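Wrist camera or overhead camera for plugging hoses together with two arms?

Asked by kkikuchi
Viewed 2,201 times
Tags: grippers, cameras, two-arm, hoses

I have a two-arm bench setup and a job that any bored adult can do while on the phone: pick up two pieces of flexible hose and push the end of one into the other. I have been at it since July. My family has stopped asking.

Until recently I ran everything from a single overhead camera on a pole. It is a nice camera. It sees the whole table, it never moves, and it was calibrated by me personally over a weekend I would like returned. The trouble comes at the end of the approach, when the gripper body gets between the camera and the hose and I'm left with a very sharp picture of the top of a gripper.

So I borrowed a pair of small wrist cameras from Linton, the lab down the hall, and bolted them on.

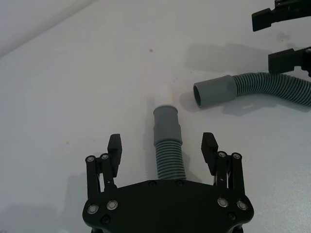
Wrist cameras have a different set of problems, and I can't decide if they're better ones. The view down the fingers is great for lining up a grasp. With the pads open I can judge the gap on either side of the ribbed part, and I can tell the ribs from the smooth cuff, something my overhead setup does badly. But a grey hose on a white table throws a soft grey shadow, and the gripper throws one too, and my segmentation is very fond of shadows. The far end of the near hose also washes out where it turns pale against the table. The other hose has its open end facing the middle, dark mouth and all, so that one it finds every time. Naturally it's the one I wasn't worried about.

I ran 70 attempts with each camera arrangement. Overhead only: plenty of decent grasps, poor insertions. Wrist only: better insertions, but the arms sometimes lose track of each other and one time they shook hands, firmly.

My questions:

Should I give up on overhead and put the effort into the wrist views, or fuse them?
Is a parallel-linkage finger with a ridged pad even the right thing for corrugated hose? A sales rep for the Parisi soft fingers tells me no. He would.

Kiyoshi Kikuchi

2 answers

Answer by khamada (accepted)

Keep both, but stop asking them to do the same job.

Overhead is for deciding which hose goes to which arm and for keeping the arms out of each other's way. Once a gripper is over its hose, hand off to the wrist camera and ignore the overhead picture until the hose is off the table. If you fuse the two all the way through, you will spend your spring debugging the calibration between them, and every bump to the pole starts it over. I speak as a man who owns a pole.

On the washed-out part: turn the exposure down before you touch the segmentation. Auto exposure sees all that white table and makes its own decisions. Lock it by hand with the hose in view. Then buy a matte mat in some dull color that your hoses are not. I spent three weeks training a network to reject shadows on our Zullomham rig, and then a visitor put his green jacket on the table and the problem went away. We didn't give him the jacket back for a while.

On the fingers: flat pads are fine on corrugated hose if you close across the ribs with the pad parallel to the hose, and keep the force low enough that the ribs don't fold. For the insertion itself I'd move the grasp up to the smooth cuff. Hold the ribs and the hose bends at the very moment you push, and your wrist camera will report everything lined up while the tip goes off somewhere else. I tried soft fingers for this. They were lovely to the hose, and when I pushed, the fingers bent too, so then I had two noodles.

Also, what controller rate are you running? If the two arms are on separate clocks, that explains the handshake.

Katsuhiko Hamada

Comment by kkikuchi: Separate clocks, yes. I was hoping it wouldn't come up. Locked the exposure and it already finds the pale end more often. Mat is on order. Will rerun the 70 and report back.

Comment by khamada: Run them with the grasp on the cuff first, or you'll change 2 things and learn about neither.

Comment by kkikuchi: I have already changed four.

Answer by drornalia_fan

just get a Drornalia controller, it syncs both arms for you. never had this issue. dont know about hoses, we do boxes

Comment by kkikuchi: Thank you. I would like to do boxes.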